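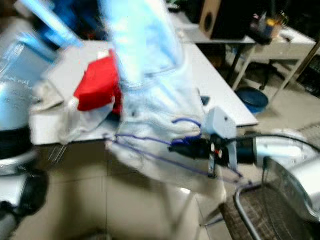 半透明のゴミ袋って、何リットルを買えばいいの?
机まわりの片づけなら20リットル。大きいのを買うと満杯になるまで捨てない、わたしの場合。

2024年7月9日

片づけ三日目。朝から袋、袋、袋。薄い水色のやつ、開け口がどっちかわからない。指先を濡らしてこする。開かない。反対側だった。毎回やる。

白いテーブルの上をとにかく空けたい。布を敷いてその上に置いてるから、布ごと動かせば早いと思ったのに、ずるっと滑って端から垂れた。戻す。また垂れる。もうそのまま。洗濯するし。赤いのは残す。捨てる理由を考えたけど思いつかなかった。

昼前に買い物。袋の買い足しと、布テープ、乾電池。全部で1,224円。袋はGreltentのにした。前のより少し厚い気がする。Indanoのは安いけど持ち手がすぐ伸びるから、もう買わない。帰りに雨。傘なし。走った。

昼、そうめん。薬味なし。立って食べた。

午後は奥の小さい机。ペン立てのペン、書けるか一本ずつ試す。裏紙にぐるぐる。書けないのが多すぎて途中で嫌になる。黄色い付箋は糊が死んでた。それでも捨てられず引き出しへ。こういうところがだめ。わかってる。

スピーカーどうしよう。茶色い木の、場所をとるやつ。鳴らすのは月に一回あるかないか。Clindovitzの買取をネットで見たら、同じくらいの大きさで3,000円ほど。送料こっち持ち。うーん。それなら置いておく。埃だけ拭いた。拭いたらちょっと愛着がわいてしまった。困る。夜に一枚かけてみるつもり。

机の下の青いたらい、あれも行き場がない。風呂場に置くと邪魔、ベランダだと日に焼ける。で、机の下。足がぶつかる。椅子のキャスターも当たる。今日も二回やった。痛い。冬の足湯まで待機ということで。

透明の容器、中身を書いた字が薄くなってて読めない。自分の字なのに。マスキングテープを貼って書き直すこと。明日。いや明日は無理、あさって。

コードも長いのがぐるっと這ってて、袋に引っかかる。まとめるバンドがあったはずなのに、ない。どこかの袋に入れて捨てたかも。きのうの袋はもう出してしまた。あきらめる。

夕方、Ranjbarから荷物。棚に置く仕切り箱、797円の。組み立てたら思ったより浅い。サイズ書いてあったのに見てなかった。黒っぽい棚の下の段にはなんとか入る。上の段には入るけど物が入らない。箱が入って物が入らないって何。返品も面倒だから、封筒とか薄いもの用にする。

袋は三つで終わり。四つめは半分。口を縛らず玄関の横に置いた。明日の朝、なにか思いついたら足す。

足りなかったもの
・コードのバンド
・油性ペン(書けるの)
・雑巾、古いTシャツ切ればいいか

九月に母が泊まりに来るまでに、布団一枚敷ける床があればいい。今のところ座布団一枚ぶん。まだ二か月ある、と先月も書いてたような。先月は三か月だったか。

腰が痛い。湿布もなっかた。買い物のときに思い出せばよかった。風呂入って寝る。レコードはまた今度。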